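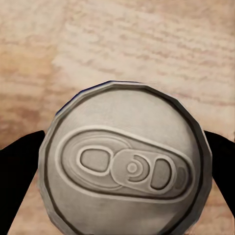
Gripper fingers on either side of a drink can, seen from straight above in the Lultico simulator.

Home | Kitchen | Workshop | Laundry | Garden | Ask Us

What I Learned About Cans, Jars and Drawers at a Robot Open Day

I went to the Lultico open day in February expecting to look at machines for an hour, drink a free coffee and go home. I stayed until they were stacking the chairs, and I came away with a page and a half of kitchen notes, which I suppose tells you what kind of person I am.

The Drelmont building is out past the garden center, and they had set up the kitchen demonstration in the big room by the loading doors. Before the arm was allowed near any real groceries, they showed us the same jobs on a large screen, in the simulator where the robot does its practicing. The can on the wood surface was the first one up. I have opened a can of soda nearly every afternoon of my grown life and I don't believe I had ever looked at the lid so long — the little rivet, the curved ridges next to it, the shallow dip past the end of the tab where your fingertip goes.

Well, I had questions, and the people from Lultico were very patient with me. These are the things I have been doing differently at home.

Hold a can from both sides, low down. The gripper comes at a can evenly from left and right, and the young engineer at the table told us that a lopsided push is how most of their practice cans go over. I tried it with my own two hands when I got home. If you steady the can with your thumb on one side and your fingers straight across from it, well below the rim, the tab comes up without that little lurch that sends soda over the counter.

Use the dip. If your nails are short or your hands are stiff (mine are both, most winters), start your fingertip in the hollow beyond the tab and roll it up and under. A butter knife handle works too. Please don't use the blade!

Wipe the lid before you open it. This one came from a lady in line for coffee, so I can't give the robots credit, but it's a good habit. A damp cloth once around the groove inside the rim, then a dry one.

Give things room. The arm needed a clear space on each side of whatever it was picking up, and when they crowded the shelf it simply stopped and waited. I went straight to my pantry after that. I had jars packed so tight I was pulling out three to get at one. Now I leave a finger's width between them, and I've moved 29 jars of assorted jam down to the basement, where they should have been all along.

Put the same thing back in the same place. They run the can exercise 200 times in an afternoon, and then they start moving the can a little each time to make it harder. My kitchen has been doing that second part to me for years. I drew around the bottoms of the oil, the salt and the coffee tin on a sheet of shelf paper, and so far everybody in the house is going along with it.

Slow down for the last inch. The Rosales arm, the older one by the window, hurried across the table and then crept up on the cup as if it were asleep. I do this now with full soup bowls and have ruined fewer placemats.

There was also a Sitlow drawer unit that opened itself when you bumped it with your hip. I liked it very much until I asked the price, and it was $900. A loop of ribbon tied to the drawer pull does the same job when your hands are covered in flour — make it big enough to hook with your elbow.

They plan to have the doors open again in the fall. Go early if you want a seat near the table, and wear a sweater, as that room is drafty.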